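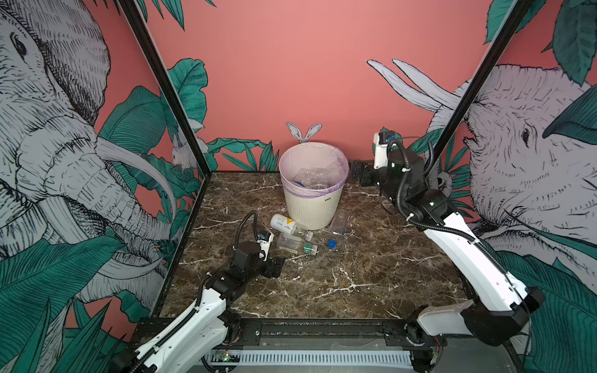 Bottles first, then, as they are what started this thread. I have been doing the Thursday recycling at the Prurkdale hall since January, and my position hasn't moved: a bottle goes in the bin whole, cap on, and we argue about the labels at the depot. The round cream bin with the purple liner is the one I mean. You'll notice there is a pile of crumpled bottles in the bag already and three more lying on the marble top in front of it, one with its blue cap still screwed on and one with a label wrapped around it, and the sky over Prurkdale has not fallen.

Now to the message from last week, which I'll take in pieces.

> The Clavusberg depot has always wanted caps off and in a
> separate bag. It says so on the sheet by the door.

The sheet by the door also gives opening hours for a swimming pool that closed. I called the depot. The person who picked up told me caps on, squash the bottle, screw the cap back down. I asked twice, the second time in a more respectful tone, and got the same answer. I did not ask about the separate bag of caps, of which we now own 116, in the closet under the stairs. If anyone does mosaics, please write to me off list.

> I also think it is time we stopped buying the colored
> liners. They cost more, and they are too big for the bin,
> so there is always that ruffle around the outside.

The ruffle is holding the bag up. I tried the smaller clear ones from Ruotsalainen for 2 weeks and they went down into the bin the moment anything heavier than a yogurt cup landed in them, and then somebody (me) had to go in after them up to the shoulder. The purple ones fold over the rim and stay folded. You can also see through them well enough to catch the banana peels — and there are always banana peels. I'm willing to talk about price. We have almost 11 rolls left, so there's no rush.

> Finally, could people please flatten the bottles BEFORE
> they go in. Last month we took nine bags to Clavusberg and
> I am convinced most of it was air.

Agreed, and it pains me to type that. The thin water bottles go flat if you lean on them. The thick ones from the Pruroncombe picnic will not, and I've stopped trying, having pulled something in my wrist over a quart of seltzer. Just put them in last.

What I'd still like settled is who is driving on Thursday. The car needs to be there by 9, and it can't be mine again, which smells like old lemonade and has a wasp in it.

> Happy to discuss any of this in person.

I'm fine with email.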